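3. Getting the boat wet: harbour and shallow trials

I should say at the outset that I came to small submersibles from fishing boats, and I still think about them the way a deckhand would (where does the line go, who is holding it, what happens when it jams). So this section spends more time on handling than a naval architect might like. The hull calculations are in Section 2 and I stand by them, but most of what we learned in our first season had to do with trim, towing and the long, fiddly business of getting two people in and out of a small boat that wants to roll.

The Flirnel is a two-person craft with an acrylic forward dome and a steel aft body, rated by her builders, Leckie, to 300 metres. We never went anywhere near that. Our trials plan had two stages, harbour dips in sheltered water and then a run of shallow dives outside the heads, and we didn't move to the second until I was happy with the first. I was not happy for quite a while!

3.1 Trim and ballast

Everybody who writes about trim makes it sound like a sum you do once. Ours changed every time somebody swapped seats. Renato Fuentealba, who piloted most of the harbour dips, is a good deal lighter than I am, and with me in the left-hand seat the boat sat with a lean you could feel in your neck after a few minutes. We carried 30 kilograms of lead in bags for exactly this purpose, and I had assumed we'd leave half of it ashore. We used the lot on our very first day.
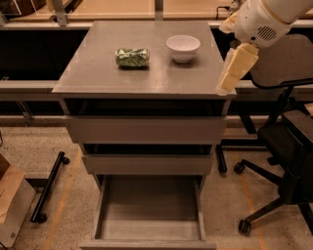

Vol. 30, No. 2

The procedure we settled on was plain enough. Both occupants were weighed in their dive clothes on the wharf, along with anything they meant to carry aboard, and the figure went on a card that travelled with the boat. The bags were then stowed under the seats, heaviest aft, and the boat was lowered until the deck was awash and held there on the crane for a slow count while the tender crew read the draught marks on both sides. If the marks disagreed by more than a thumb's width we brought her up again. I know a thumb isn't a unit (a reviewer has already told me so) but it was the measure everyone in the tender could agree on in a chop.

Salinity caught us out too. The inner harbour takes a good push of fresh water after rain, and a boat trimmed at the wharf on a brown, rainy morning came up noticeably light once she was towed out into proper seawater. After that we kept a hydrometer in the tender and took a reading at both ends of the tow. I'd recommend it to anyone working near a river mouth. It's cheap, it's quick, and it saved us hauling the boat back in for another bag of lead.

3.2 Towing and recovery

Our support vessel was the Rudico, a former crayfish boat with a stern frame and a very patient skipper. We tried two towing arrangements. In the first, the Flirnel rode on a single line from her bow eye, and she sheered about like a dinghy on a short painter. In the second we rigged a bridle with a Dadis swivel at the apex, and the sheering mostly went away, though the bridle legs had a nasty habit of drifting under the dome guard whenever the tow went slack. We fitted floats to both legs. They look daft and they work well.

Recovery was the part I'd lost sleep over. The swimmer has to get a hook onto a lifting point that is going up and down while the stern of the Rudico is going up and down to a different tune, and everybody on deck is shouting helpful things. We cut the shouting by giving one person the radio and the hand signals, and asking the rest to keep quiet until the boat was in her cradle. The improvement in mood alone was worth it. I'd also put in a word for the long-handled hook, which we built ourselves from an old boathook and a spring gate, and which meant that on calmer days the swimmer could stay in the tender with dry feet. 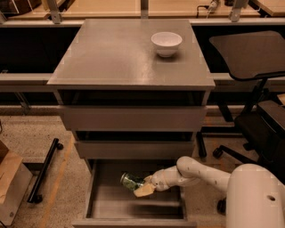
Figure 1. Cabinet with white bowl.

3.3 Cabin air on the longer dips

The longest harbour dip ran for 175 minutes, hatch closed to hatch open, with the boat sitting on sand in the lee of the breakwater. I was aboard for that one, and I can report that the main enemy is boredom, followed closely by condensation. The scrubber kept carbon dioxide comfortably inside the limit we'd set, and the oxygen bleed needed only small adjustments, but the inside of the dome fogged from the bottom up until we were wiping it with a tea towel every few minutes. A small fan aimed at the lower edge of the dome cured most of it on the following dips. It was noisy enough to make the through-water telephone hard to follow, so we got into the habit of switching it off before each check call.

We also learned to hold the check calls to a fixed form of words. On the early dips people chatted (me worst of all), and twice the surface crew couldn't say afterwards whether we'd given a cabin pressure reading or had only talked about giving one. From then on it was depth, pressure, oxygen, carbon dioxide, in that order, read back by the Rudico, and chatting afterwards if the battery allowed.

3.4 Moving outside

By September 7, 2019 we had a trim card for every pairing of crew, a recovery drill that worked in a moderate swell, and a dome we could see through. The shallow dives outside the heads began the next February, once the winter repairs to the stern frame were finished and signed off, and they are the subject of Section 4. The bridle, the floats and the tea towel all went with us.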